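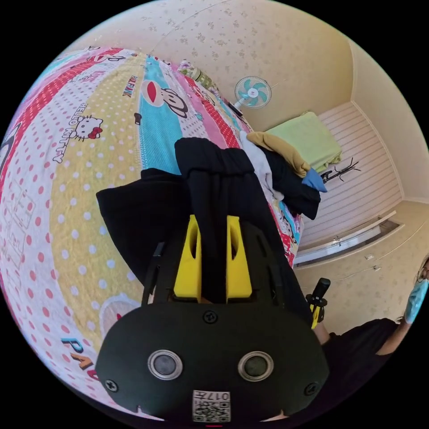
The fingers should have a logbook too

I look after hand-held grippers. There are 7 of them at Skorilton, and they go out to ordinary homes, where people use them to pick up clothes and towels and put them down again, so that later a robot arm can learn from the recordings. My opinion, after almost 5 years of this work, is that we give too much care to the sensors and too little to the fingers.

When a gripper comes back to my bench, everybody asks first about the lenses and the calibration. There is a form for this, with 215 lines. The yellow fingers have one line on that form, and it says "fingers OK". I have signed it many times without knowing well what it means.

A soft finger does not break in one moment. It becomes a little smooth at the tip, or one side bends more than the other, and the person who holds the handle corrects this with the wrist and does not notice. With a hard object the difference is small. With cloth it is large. A black shirt lying in a heap on a bed has no edge that you can find easily, and if the two tips do not meet at the same height, the fold slips out on one side. The person closes the trigger harder, and we record this as normal behaviour.

My colleague Houshang Safavi does not agree with me. He says that the arm will also have worn fingers one day, so the recordings should include them. I respect this argument, but I think it is only good if we know which recordings they are. Today we do not. In November I changed a pair on one unit and nobody could tell me when the old pair was fitted.

What I ask for is small. Write a number inside each finger with a paint pen. Change both fingers together, never one alone. Before each home visit, close the trigger slowly on a thin strip of cotton and pull it by hand from the left and then from the right. If one side lets go earlier, loosen the 2 mounting screws, set the tips level and try again. Write the result with the finger number. I have timed it, and it takes less time than cleaning the lenses.

At Warness they already keep such a book, in pencil, and I have asked to borrow it.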